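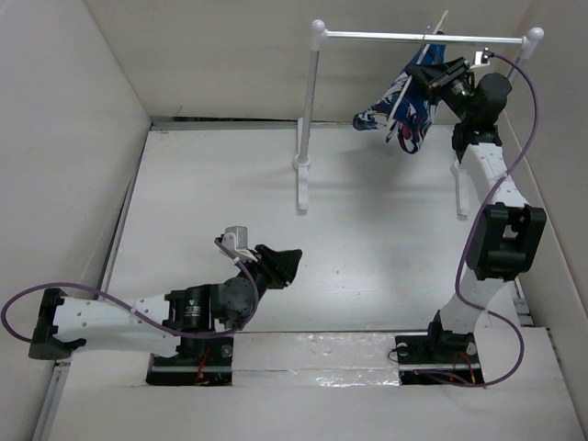

Hanging printed shirts so they stay on the hanger

I own far too many loud shirts. My favorites are the blue ones with splashy brushstroke prints, a bit of red thrown in, the kind of thing you wear to a cookout in July and then to every other cookout after that. They're thin and slippery and they hate hangers. For years mine lived in a pile on the bedroom chair, and I'd pull one out ten minutes before leaving and swear at it.

So I finally bought a little garment rack (mine's a Clirkano, the short one, nothing fancy) and made myself learn to hang things properly. I've got some opinions now!

Find the neck first

When a shirt is balled up, don't start grabbing at sleeves. Lay it down flat on a table or the bed and look for the label. Pinch the shirt on either side of the label and lift, and most of the mess falls out by itself. With a busy print it's really easy to mistake an armhole for the neck, and I still do it when I'm in a hurry. If there's no label, feel for the thickest seam — that's nearly always the collar.

One shoulder, then the other

Slide the hanger up from the bottom hem if the neck is small, so you don't stretch the collar. Get one shoulder settled all the way out to the seam before you even think about the second one. If you try to do both together you end up with the whole shirt bunched around the middle of the hanger and one end poking out somewhere silly. I used to hang them up like that and tell myself the creases would drop overnight. They don't.
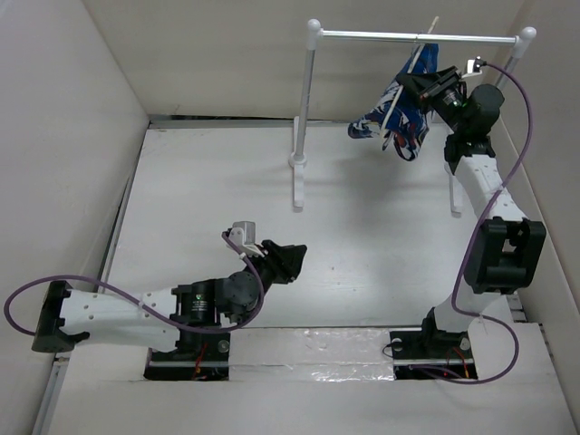

A slim rail is lovely to look at, but hangers skate along it, and if the shirt is lopsided it'll swing around and tip. Once the hook is over the rail, hold the hanger still with one hand and tug the fabric straight with the other. Two small tugs at the side seams and one at the hem. Do up the top button too, if there is one. It takes no time and it keeps the shoulders from sliding off when you walk past and brush against everything, which I do constantly because my hallway is 29 inches wide.

For the really slippery ones, my neighbor Eugeniusz Nowicki put me on to winding a rubber band around each end of the hanger. Ugly, but it works a treat. I've since moved on to dabs of hot glue, 4 on each hanger, left to go completely cold before a shirt gets anywhere near them (ask me about the yellow one).

Check your rack is level

Put a bare hanger in the middle and let go. If it creeps toward one end, so will your shirts. Mine leaned for months until I folded a bit of cardboard under one foot. If yours has push-fit corners, give each one a good shove down now and then, as they work loose with all the on and off. And make sure the feet stick out both in front and behind, or a wet bath towel will have the whole thing over.
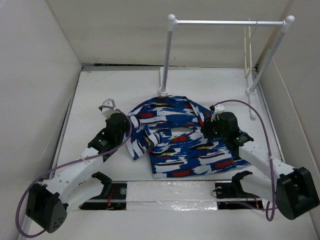

700 words or less, 4 min read

Now, about the heap. There will be a heap, I'm not going to pretend I hang everything the minute it's dry. What I do these days is keep it to one layer on a clean flat surface, so a crumpled shirt at least isn't being squashed by six others. Before hanging it, give it a shake from the hem, turn any sleeves that have gone inside out, and smooth the front with the flat of your hand. If it's still a mess, I hang it in the bathroom while I shower and then do the tugging again while it's warm.

Next time I'll get to pants, and whether those clip hangers from Larkthorpe are worth the money. I have two so far and one already pinches.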